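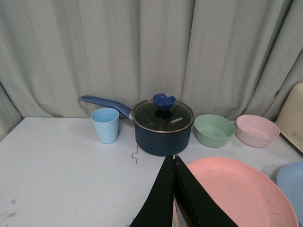
Flurnimcombe Residents' Association
Minutes of the general meeting, Fri 1 December

Chair: Colleen Bélanger
Present: 18 members, enough for a vote

Minutes of the last meeting
Approved with one correction. The May minutes said members "welcomed" the parking study. Several members remembered it differently. The word was changed to "heard."

Heating bills
The chair went over the Levero proposal, which was mailed to all households. Levero would replace the building's boiler controls for $4,000 and says we would save $3,000 in the first winter. The chair said she had asked twice where the second figure comes from. The first answer was a brochure. The second was the same brochure with a cover letter.

Members pointed out that the brochure compares buildings before and after the work without saying what the weather was like in either year. One member asked whether any of the buildings shown have steam heat like ours. The letter doesn't say. Another member thought we should sign anyway, as the price is only good through the end of the month. The chair noted that the price was also only good through the end of the month last May.

Motion to put off a decision until Levero names three buildings with steam heat that we can call. Carried, two against.
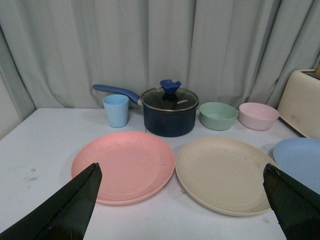 Rundale Street entrance
The new door closer was supposed to end the slamming. People on the first floor report that the door now slams more slowly. The installer says it needs time to settle in. It was asked how much time, and the chair did not have an answer. She will call again and ask for a date in writing.

The proposal for a keypad was brought up once more. Those in favor say keys get copied. Those against say codes get shared, and that the last code, for the bike room, was known to the pizza place by the end of the week. No motion was made.

Shared kitchen
The rule about putting things back after use was read out again at the request of a member. Some discussion followed on whether reading it out has ever changed anything. The cleaning fee for private bookings stays as it is. A proposal to label the shelves was left for next time, as the person who made it was not present to explain who would make the labels.
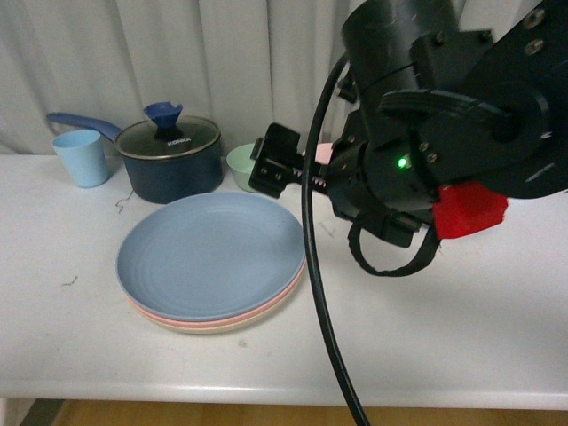
Shared kitchen: cup and lidded saucepan at the curtain side of the table.

Spring dinner
Güneş has offered to cater at the same price per person as last year. The chair pointed out that last year's count was 112 people on the sign-up sheet and a good deal fewer at the tables, and that we paid for the sheet. She asked that people put down a deposit this time.

There was resistance. One view was that a deposit would keep families away. Another was that free sign-ups bring in names and not much else. It was suggested that a reminder phone call would do the job. The chair asked who would make the calls. The matter was moved on.

Motion to ask for a small deposit, returned at the door. Carried by one vote. A recount was requested and gave the same result.

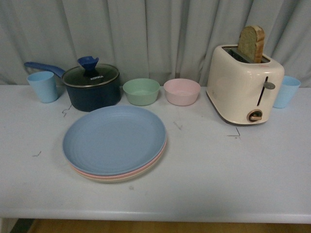

Bélanger said that the dinner loses money every year with or without a deposit, and that she would like to see the full costs on one page before anyone books a date. Agreed.

Other business
The dispute over the hallway plants continues. The chair has received two letters, one for and one against, and has filed both.

A member asked when the parking study will be finished. The city says soon. The member asked that "soon" be put in the minutes in quotation marks.

To be done before the next meeting
Chair to write to Levero about the three buildings.
Chair to call the door installer.
Dinner costs to be put on one page.

Meeting closed at the usual time, with the shelf labels carried over.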